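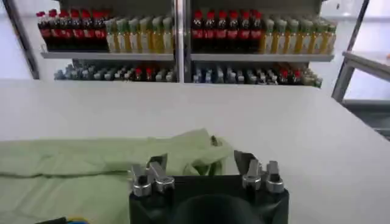

Gunhild Grímsdóttir wrote in under my last post to ask whether the arm has made anyone's day shorter yet, or whether we've all just been handed a different kind of busy. Good question, and I've been chewing on it since Thursday, so you're getting a whole post instead of a reply.

Short answer: a different kind of busy. Long answer, get a coffee.

For anyone new, I work the folding and packing end at Meesuk. We do linens for cafes and small hotels (napkins, tea towels, the little cloths that go under a bread basket) and we also keep drinks for the same customers, so a lot of our orders are half fabric and half bottles. Cola and the yellow stuff with the green caps go out the door faster than anything else we stock. I have opinions about the yellow stuff but my sister reads this and she loves it.

The arm came in January. The software that runs it is called Lavar and the company that set it up is Bemaseck, and for the first two weeks they had a guy here every day, very patient, who ate his lunch standing up. Cloth is what it's learning. Bottles would have been my pick! A bottle is the same shape every single time you reach for it. A cloth lands in a new heap every time, and the arm has to find a corner or an edge in all those wrinkles before it can do one useful thing. I can do that with my eyes shut while arguing about where to get dinner. I'd never once thought of it as a skill until I had to explain it to somebody with a laptop. Try it sometime. "You sort of feel for the edge" is not an instruction, apparently.

So what has changed for us? My shift used to be fold, stack, pack, fold, stack, pack, with the radio on. On a good day I did 287 pieces, and I know that because Oddur Bach keeps the tally and his best is 286, and I am never going to let that go. Now I spend maybe half the morning folding and the rest of it at the arm's table, laying out cloths, watching, pressing the button when it gets muddled, and writing down what it was doing when it got muddled. My wrists feel better than they have in years. My brain is fried by two in the afternoon. I used to go home with sore hands and a clear head and now it's the other way around, and I haven't decided which one I like more.

The other thing is the talking. Folding next to someone is about the best way I know to get to know them, and the watching job is a one-person job. Oddur and I used to get through entire TV shows (he'd tell me the plot, I'd never watch it, everyone was happy). Now we swap at ten and wave. We asked if we could have the second folding table moved over by the arm, and they said yes right away, so that should happen next week. Small thing, but it matters to me more than the new software does.

Money, because two of you asked. Same hourly rate. Stomness, our other site, pays a one-time 2,000 to anybody who does the operator training, and we've asked for the same. No answer yet. No one here has lost hours, and we have it in writing that nobody will before the end of the trial. After that, I don't know, and I'm not going to pretend I sleep great on it.

Gunhild, back to you: the training itself is 40 hours, mostly on the clock, and I'd say take it if your place offers it. Ask early who writes the notes and who reads them. Ours went into a folder for a month before anyone opened it, and half of what I'd written was about the same crease problem over and over.

Next post will be the tea towel one I keep promising. I have the pattern, I just need to find my good scissors.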